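An Open Day at the Luten Works in Murnomside

I finally got to the Luten open day in June, and I have been telling everyone about it ever since. I've used their oat cleanser for years, so seeing where it gets made was a treat!

You start in the batch room, where the big mixing kettles are. The largest one holds 1000 liters and was turning over a plain hand cream while we stood there (the smell was lovely, a bit like warm almonds). Our guide let us rub a little of the unscented base between our fingers, then the same base with the shea added, and the difference was bigger than I expected. The second one sank in much more slowly but left my knuckles soft all the way home.

Next came the testing lab, my favorite stop. They keep 531 jars on the stability shelves, some going back years, and check them for color, smell and separation. I got to look at two lotions under a microscope, one well blended and one that had started to split. I could have stayed there all afternoon.

The packing hall was louder, and we had to wear hairnets and keep behind the yellow line. Tomgate, who make the pump bottles, had a table by the door with samples of their refill pouches. I asked if the pouches would fit the older bottles, and they do, as long as you have the wide neck.
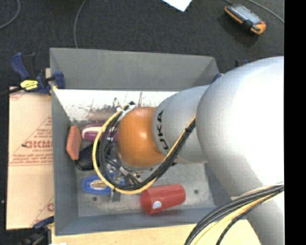
Alhassan had the next table along, with their clay masks and a new lip balm in a little tin. I bought two tins and a bar of the green clay soap - very gentle so far, though it does go mushy if you leave it in a puddle.

A few tips if you go next year. Wear flat shoes, skip perfume (they ask you to, for the scent room), and book the early tour, as the factory shop was down to its last few eye creams by three. Parking is free behind the main building, and the café does a very good lemon cake.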